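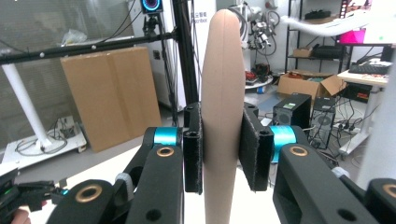 3.2 Surface wear in shared work rooms

Furniture in shared rooms ages unevenly, and the Kilusholm survey was designed to record where that wear begins. Each of the 23 rooms was visited twice, with no change made to its normal use. Small objects were noted along with the furniture, as their finish affects what they leave behind. A smooth, matte piece such as the beige oval in Figure 2, with its faint seam, was graded by the same scale as a tabletop.

Home Methods Results Data Contact

Tables were divided into covered and bare areas. Paper covers were common in the Kavov building, and they were graded apart from the wood — marks on a cover say little about the surface under it.

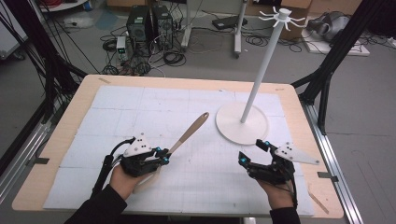 Borders left bare were graded on their own line of the form. In the Bellamy rooms, table edges scored worse than centers, and rounded corners scored better than square ones. Scores were given out of 100 and entered by two readers working apart. Where the readers disagreed, the lower score was kept.

Figure 2. Object and table surfaces in a shared work room.

14 shares | 2 comments

Related items
Floor wear at Flulen: a second survey
Grading paper covers
Chairs and hard floors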